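ok so I have been working from home for a while now and I finally quit the thing I hated most about it. a thread on how I stopped eating lunch at my desk, and what I did instead. it's long, get a snack (ha)

for context: my lunch used to be crackers over the keyboard at 2 pm while answering mail. I'd look up and it was dark out and I couldn't have told you what I ate. Then I'd be mean to everybody until dinner

what changed was my neighbor Purificación Aguirre. she's retired, she used to run the kitchen at a school in Fillville, and she caught me in the hallway eating shredded cheese out of the bag. she didn't even say anything. she just looked at the bag

next day she knocks at noon and goes "soup." one word. so I went over and had soup

it was lentil, with a lot of vinegar in it, and bread, and we sat there for 20 minutes and talked about her knees and about a show she's watching where everyone is somebody's secret brother. and then I went home and did more work before 3 than I'd done the whole day before

so I thought, fine, I'll do that. I'll be a person who has lunch

first attempt: I bought a meal plan. do not do this. it wanted me to roast a sweet potato every single day at 11. I lasted until the second sweet potato

second attempt: I tried leftovers only. this works great if you cook dinner. I did not cook dinner. I had leftovers of nothing

third attempt is the one that stuck and it's dumb, sorry. one big pot of soup at the start of the week, good bread in the freezer already sliced, one crunchy thing, one pickle thing. that's it, that's the whole system

the pot costs me less than 20 bucks and I was spending way more than that on sad delivery wraps. I added up one month of delivery once and I'm not going to type the number here because my mom reads these

rule one: no eating where the laptop is. my place is small so this took some shuffling. I ended up giving one table over to meals and moving the work junk to the bedroom, which everyone says is bad for sleep, and I sleep fine 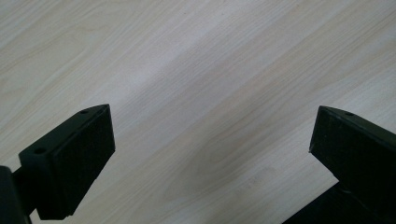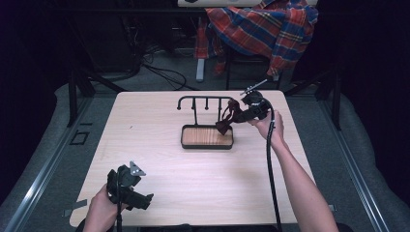

rule two: phone goes in the other room. I was a baby about this for the first week. I kept thinking of things I had to look up RIGHT NOW, like how tall a moose is

rule three, set a start time and don't argue with it. mine's 12:30. I put it on my work calendar as "Montes" so people would think it was a client. Bořivoj Kuruc from my team asked me in a meeting how the Montes account was going and I said "really well, we're expanding"

(he knows now. he has his own fake client. it's called Konderitz and it meets at 1)

somebody in the replies is going to say "I only get half an hour" and I hear you! I did the half hour version all through June when we were slammed. soup heats in five minutes, you eat for fifteen, and you get ten left to stand outside and squint at stuff. it still counts

ok soups, since three of you already asked

lentil with vinegar: one onion, two carrots, garlic, 500 grams of brown lentils, water to cover by a few inches, bay leaf. simmer till soft. salt at the end and then red wine vinegar until you think it's too much. Purificación says it's still not enough. she's right

white bean and greens: two cans of beans, don't drain one of them, a big heap of kale or chard, a parmesan rind if you've been saving them like a squirrel. lemon on top. this one's better on day two and weird on day five

tomato with rice: a big can of tomatoes (the 800 gram kind), butter, an onion cut in half that you fish out later, a handful of rice. the rice drinks everything overnight so add water when you reheat. I forgot once and had tomato risotto by accident, which was fine!

crunchy thing: toasted seeds, radishes, celery, those fried onions in the can. pickle thing: whatever's in the door of the fridge. I'm in a big phase with the cabbage from Skomel, the little grocery by the bus stop. they weigh it out of a tub and always give you extra

things I've noticed. I don't hit the 4 pm wall as hard. I'm less of a jerk in afternoon meetings. I know what the weather is. I've had lunch with Purificación so many times now that I know the names of all the secret brothers

things that haven't changed: I still snack at 10. I still skip it on bad days and end up back with the crackers. last week I ate standing at the sink two days in a row. whatever, there was soup the day after

also I got a step counter thing for free from work and the walk after lunch gets me about 2,000 steps if I go by the pond. I go by the pond for the ducks, though. there's one with a bad attitude and I think about him a lot

anyway tell me your soups. I'm making the pot tomorrow and I'm bored of beans. no sweet potato please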